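Jenditard Teach Kit review: two months of showing a robot what to do
Posted Saturday, July 20, 2019

I bought the Jenditard kit in May, mostly out of stubbornness. My old way of teaching an arm in simulation was a game controller and a lot of swearing, and Raymonde Vachon kept telling me there were better options. The kit is a handheld leader arm you move yourself, a foot pedal, and the software that turns your wobbly motions into demonstrations. It cost me $245, plus 14 for shipping.

Setup was easier than I feared! The leader arm clamps to the desk, you plug it in, and the software walks you through lining up its joints with the arm in your simulator. I already had a tabletop task built with a ribbed rod held up between two brackets, collars on it, a few loose gray pieces lying nearby, so that's what I used for pretty much all my testing.

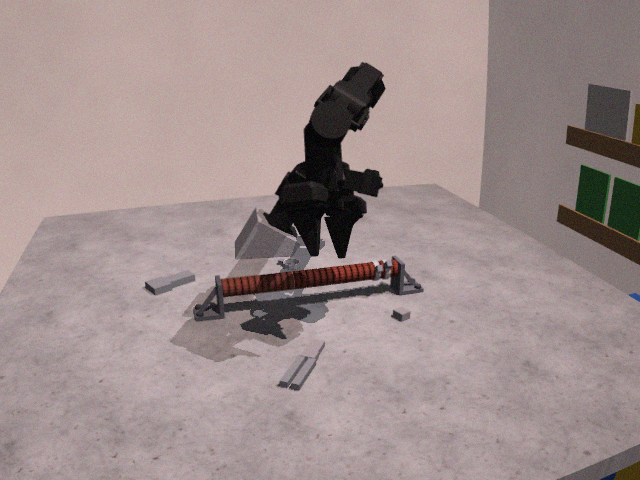 The leader arm feels great in the hand. It's light, the joints have just enough drag that it stays where you leave it, and the trigger for the fingers has a nice long travel (my controller had maybe a quarter inch, so this was a treat). Small moves are where it shines. I set the motion scaling to half and could creep the fingertips down toward the rod without that awful twitch at the end.

What I don't love is the pedal. You hold it down to take control and let go to pause, and if your hand drifts while you're paused, the arm jumps a little when you step back on. There's a setting called soft resume that's supposed to smooth that out – it's off by default and buried two menus deep. Turn it on first thing.

Also, there's no force feedback at all. With a rod sitting in brackets you really want to feel when you've touched it, and all you get is a beep. I turned the beep off after one evening and went by eye, which means a second camera view is pretty much required. Set one low and one from the side if you can.

I recorded 132 demonstrations over the two months and kept 49 of them. That sounds bad, but a lot of the early ones were me learning the trigger. The trimming tool is quick, and I like that you can tag a take as junk with a double tap on the pedal (the one thing the pedal does well).
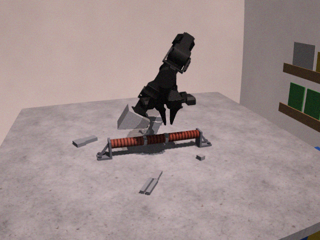 Océane Lachance wrote in to say that she gets the jump even with soft resume on, and that re-zeroing the wrist joint before each session cured most of it for her. She also prefers the Corkon pedal, which plugs right in and has a stiffer spring.

I tried the re-zeroing and it does help. Haven't tried the Corkon yet. If you already own a decent leader arm I'd skip the kit, but coming from a game controller it's a big step up. Four stars, and I'd go higher with a better pedal in the box.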